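Skinis 双腕たたみ・箱詰めセル
衣類返却センター、リネン室、施設内洗濯室向け
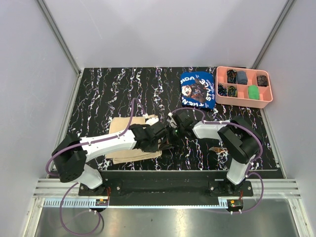

文:Svitlana Tkachenko(Drondora 導入支援)/2026年4月 更新
現場取材協力:Bilyk 返却衣類センター

Skinisは、洗濯の済んだ布ものをたたみ、仕切り箱に納めるところまでを受け持つ作業セルです。作業台の手前側、左右に一本ずつアームが立ち、中央で両方の手先が寄り合って布を扱います。大物はたたんで台に置き、小物は丸めて仕切り箱のマスに入れます。

このページでは、設備の内容に加えて、入れたあとに持ち場の仕事がどう変わったかを多めに書いています。見積もりの前にいただく質問の大半が、速度や精度よりもそちらに関するものだからです。

対象になる仕事

衣類レンタルの返却品、介護施設や宿泊施設の私物洗濯、制服の貸与品など、種類がまちまちで量もそこそこある布ものを想定しています。同じ大きさのシーツやタオルだけを大量に流す職場には、専用のたたみ機のほうが安く、速く、向いています。ご相談をいただいた時点でそのようにお答えしています。

Skinisが入りやすいのは、Tシャツの次に膝掛けが来て、その次に靴下が来るような台です。人の手ならなんでもない並びですが、専用機はこの並びを嫌います。これまでは立ち仕事の人がずっと受け持ってきました。

扱えるもの
・Tシャツ、肌着、薄手のトレーナー
・タオル、クロス、膝掛け(天板に広げて納まる大きさまで)
・靴下、ハンドタオル、薄手の小物(丸めて箱へ)
・エプロン(ひもの長さによる。事前に現物で確認)

扱えないもの、または人が見るべきもの
・濡れているもの、湿りの残るもの
・ワイヤーや硬い芯の入ったもの
・ボタンの多いシャツの仕上げたたみ
・ファスナーが開いたままの上着
・ほつれや破れのあるもの

最後のほつれについては補足します。破れを見つける機能はありません。手先の指が細いため、ほつれに引っかかると広がるおそれがあります。検品は投入前に人が行ってください。

構成

作業台は黒地に白い筋の入った天板で、奥と左右を淡い灰色の壁で囲っています。壁の角には金属の柱が通ります。アームは左右とも黒いベースプレートに固定され、腕の部分が白、関節と手先が黒です。配線は紫のケーブルで、腕に沿わせて手先まで上げてあります。

ケーブルはわざと余らせています。肘を深く曲げたときに張らないだけの長さが必要で、きれいに詰めて束ね直すと断線の原因になります。清掃の際に見栄えを気にして結束し直す方が各所にいらっしゃいますが、白い結束の位置は納入時のまま動かさないでください。

仕切り箱は市販の樹脂製のもので足ります。導入先によって箱の形も色も違います。条件は、角が立ちすぎていないこと、仕切りが外れにくいこと、毎回おおむね同じ場所に置けることです。最初の立ち上げのときに、お使いの箱をそのまま登録します。箱を替えるときは登録もやり直しになるので、同じ型の予備を買っておくことをお勧めしています。

標準構成に含まれるもの
・作業台、囲い、アーム左右一式
・制御盤と操作用の端末
・非常停止ボタン(手前左、手前右、持ち出し用)
・交換用の指先一組
・立ち上げ時の調整と操作講習

含まれないもの
・投入側の台車、かご
・仕切り箱
・電源工事、床の補修
・洗濯管理ソフトとの接続(別途見積もり)

一回の流れ

投入する人が布を天板に置きます。広げる必要はありませんが、二枚が重なっていると一枚として扱ってしまうので、一枚ずつ置いてください。手前の操作端末で品目を選ぶか、自動判別に任せます。自動判別はよく当たる品目とそうでない品目があり、膝掛けと大判タオルの区別は苦手です。区別しなくても困らない職場では、同じ品目として登録しています。

アームは布の縁を探し、左右で持ち替えながら折ります。大物は折った状態で天板の奥側に寄せ、次の布の場所を空けます。小物は丸めてから仕切り箱の空いたマスに入れます。どのマスに何を入れるかは固定にもできますし、空いた順にもできます。

箱がいっぱいになるか、奥側に置く場所がなくなると、アームは止まり、端末の表示が変わります。音も出せますが、標準では切ってあります。乾燥機のそばに置く職場では音が聞こえず、静かな職場ではうるさいと言われたためです。

持ち場がどう変わるか:Bilykの場合

Bilykは衣類の貸し出しをしている会社で、返却センターでは洗い終えた衣類をたたみ、貸し出し用の箱に戻しています。一日の取り扱いはほぼ2000点。たたみ台はもともと11台あり、すべて人が立って使っていました。今はそのうち奥の列をSkinisに置き換え、残りは人の台のまま使っています。

現場をまとめるHryhorii Zhuravelさんに、導入の前と後の話を聞きました。

「最初に決めたのは、誰の台をなくすかではなく、どの品目を渡すかでした。台から決めようとした会議は一回で止まりました。自分の台だと思っている人がいるので。品目で話すと、靴下は渡したい、子ども服の仕上げは渡したくない、と意見がすんなり出てきました」

渡したのは、靴下などの小物、無地のタオル、薄手のTシャツです。子ども服とボタンのあるシャツ、それから返却時に汚れの申告があった品は人の台に残りました。

変わったことの一つは、立つ場所です。たたみ専任だった人は、投入と検品を受け持つようになりました。台の前に立ち続ける時間は減りましたが、歩く量は増えています。導入の翌月、かごを運ぶ距離が長いという声が出て、投入側のかご置き場を乾燥機の横からセルの脇へ移しました。図面の上では前の場所のほうが整って見えたのですが、私たちの提案が現場の動きに合っていなかった例です。以来、配置の打ち合わせには必ず投入を担当する方に出ていただいています。

もう一つは、検品の重みです。人がたたんでいたときは、たたみながら染みやほつれに気づいていました。作業表には書かれていない検品が、手の中で済んでいたことになります。たたみを渡すとその分が抜けます。Bilykでは開始から二週間ほど、染みの見落としが増えました。投入前に裏表を一度返して見る手順を加え、照明を足して、見落としは元の水準に戻っています。手順を加えたぶん投入の速さは落ちました。見積もりの段階では、この時間も入れて計算してください。

三つ目は教育です。新しく入った人は以前、先輩の隣に立ってたたみ方を習っていました。今はセルの操作を先に覚えるため、手でたたむ練習の機会が減っています。セルが止まった日に、手でたためる人が足りないという事態が一度ありました。Zhuravelさんは、週のうち決まった時間を手の台に当てる当番表を作り、全員が両方をできる状態を保っています。

人数について

人を減らせるかというお尋ねには、導入先の例でお答えしています。Bilykでは減らしていません。繁忙期の短期募集をかける人数が変わりました。別の導入先である宿泊施設では、夜間のたたみ当番をなくし、その分を朝の配布に回しています。人数を減らすことだけを目的に計算すると、この設備は高くつくことが多いです。投入と検品に人が要るという点は、どの規模でも変わりません。

また、社内への説明の時期についてもよく聞かれます。決まってから知らせるより、見学の段階で台に立つ方々に来ていただくほうが、あとの調整が早く済みます。Bilykで長くたたみを担当してきたOleksandra Maksymivさんは、Druvgateの展示室での見学に参加した一人です。

「靴下を丸めるところをずっと見ていました。私のより緩い。箱に入れるならこれでもいいけれど、引き出しに入れるなら嫌だと言いました。緩さは直せるというので、その場で何回かやってもらいました。今の設定はそのときのものに近いです」

丸めの強さは三段階で設定できます。Maksymivさんの意見を受けて、その後の標準設定も一段強いほうに改めました。伸縮の弱い古い靴下では跡が残ることがあるため、弱い設定も残してあります。

速さについて

一枚ずつの速さは、慣れた人の手にかないません。Tシャツの場合、熟練の方が三枚たたむ間にセルは一枚です。休憩なしで続けられるので一日の量では差が縮まりますが、追い抜くことを前提にした計画は立てないでください。

一つの仕切り箱を満たすまでの時間は、品目の混ざり具合で大きく変わります。小物だけなら短く、間に大物が入ると長くなります。ご検討の際は、実際の一日分から抜き出した布をお送りください。Druvgateの試験室で流し、結果を映像と一緒にお返しします。きれいなものだけを選ばず、よれたもの、毛玉のあるもの、印刷の厚いものも混ぜてください。

印刷入りの布は、柄によって縁を見誤ることがあります。大きな文字や人物の絵が入った服では、絵の輪郭を布の端と取り違える場合があり、登録時に裏返して置く運用に変えることもできます。裏返す手間を嫌って、柄物だけ人の台に回している導入先もあります。黒い天板に黒い布を置いたときも縁が見えにくくなります。濃色が多い職場には、天板の色違いをご用意します。

設置の条件

床は水平で、台車が通っても揺れないこと。古い建物の二階以上では事前に床を確認します。電源は専用の回路を一つご用意ください。乾燥機と同じ回路に入れると、乾燥機が動き出すときに制御盤が落ちることがあります。

搬入口の幅は、囲いを分解した状態で通れば足ります。組み立てと調整には二日いただきます。一日目は据え付け、二日目はお使いの布と箱の登録です。二日目には、実際に投入を担当する方に半日は立ち会っていただきます。責任者の方だけで登録を済ませた職場では、後日のやり直しが多く出ています。

湿気の多い部屋は避けてください。洗濯室と一続きの場合は、蒸気が直接かからない位置に置きます。糸くずの量も見ます。乾燥機の排気が壁の内側に流れ込む配置では、関節のまわりに糸くずが溜まります。

安全と、並んで働くときの決まり

動作中に作業台の中へ手を入れないことが基本です。投入のときはアームが左右に退いた状態で止まり、端末の表示が切り替わってから置きます。この待ち時間が気になるという声はどの職場でも出ます。設定で短くはできますが、なくすことはできません。

袖の長い作業着、首から下げた名札、垂れたひもには注意してください。Bilykでは名札を胸ポケットに留める形に改めました。こうした決まりは私たちの講習でもお伝えしますが、職場の言葉で書き直して貼っていただいたほうがよく守られます。ひな形の文書をお渡しします。

止め方は全員が知っている必要があります。操作を担当しない方、清掃の方、夜間の警備の方も含みます。講習の最後に、全員に一度ずつ非常停止を押していただいています。押したあとの復帰は、講習を受けた方だけが行います。

日々の手入れ

始業時
・天板を乾いた布で拭く
・指先の先端に欠けや糸の絡みがないか見る
・ケーブルが結束の位置から外れていないか見る
・仕切り箱を所定の位置に置く

終業時
・アームを待機姿勢に戻して電源を落とす
・天板の上に布や小物を残さない
・手前の金属パネルの上の糸くずを取る

月に一度、関節まわりの清掃と手先のずれの確認をします。作業は40分あれば終わります。ずれの確認には付属の見本布を使います。見本布を雑巾と一緒に洗ってしまう事故が何件か起きているので、制御盤の扉の内側に掛けておいてください。

指先は消耗品です。交換の時期は扱う布によって変わります。タオル中心の職場では長くもち、厚手の混ざる職場では早く減ります。先が丸くなると、薄い肌着の縁を拾い損ねる回数が増えます。拾い損ねの回数は端末に残るので、増え方を見て交換してください。

止まったとき

よくある停止は、布が二枚重なっていた、仕切り箱がずれていた、丸めた小物がマスの縁に引っかかった、の三種類です。いずれも布をどけて箱を直し、端末から再開できます。電話をいただく必要はありません。

同じ布で続けて止まる場合は、その布を人の台に回してください。直るまで何度も試す方がいますが、その間に投入のかごが溜まります。Bilykでは、続けて二回止まったら回す、と決めてセルの横に貼っています。

手先が天板に触れた、異音がする、ケーブルの表面に傷がある、といった場合は使用を止めて保守窓口へご連絡ください。窓口の担当はOstap Kostiukです。遠隔で端末の記録を見ながら切り分けをします。遠隔接続を許可していない職場では、記録を書き出して送っていただく方法になります。

記録の扱い

セルには、投入の間隔や停止の時刻が残ります。この記録は設備の調整のためのもので、投入する人ごとの成績を出す機能は付けていません。品目の登録に個人の名前は使いません。導入先から個人別の集計を求められたことがありますが、お断りしました。隣にいる人の手を急がせるためにセルを使うと、一枚ずつ置く、裏表を見る、という手順から先に崩れていきます。

提供の形

買い取りと月額の二通りです。月額の最低期間は363日で、満了後は一か月ごとの更新になります。どちらも立ち上げの調整と講習を含みます。月額には指先の交換と月次点検の訪問が含まれ、買い取りでは別契約です。

試用は、Druvgateの試験室に布を送っていただく方法と、現場に一式を持ち込む方法があります。持ち込みの次の枠は5月です。持ち込みの場合、初日は量を流さず、台に立つ方々に触っていただく日にしています。

見学の申し込みと布の送り先については、Drondora 導入支援の Kumudini Khan までお問い合わせください。お申し込みの際は、一日の取り扱い点数、主な品目、箱の寸法、現在たたみを担当している方の人数と勤務の組み方をお知らせください。勤務表は氏名を消したもので構いません。

関連する設備
・Skinis用 投入かご台(高さ調整あり)
・濃色布用 天板
・検品灯(投入側に取り付け)
・指先交換セット

記載の仕様は予告なく変わることがあります。導入先の事例は、それぞれの職場の了承を得て掲載しています。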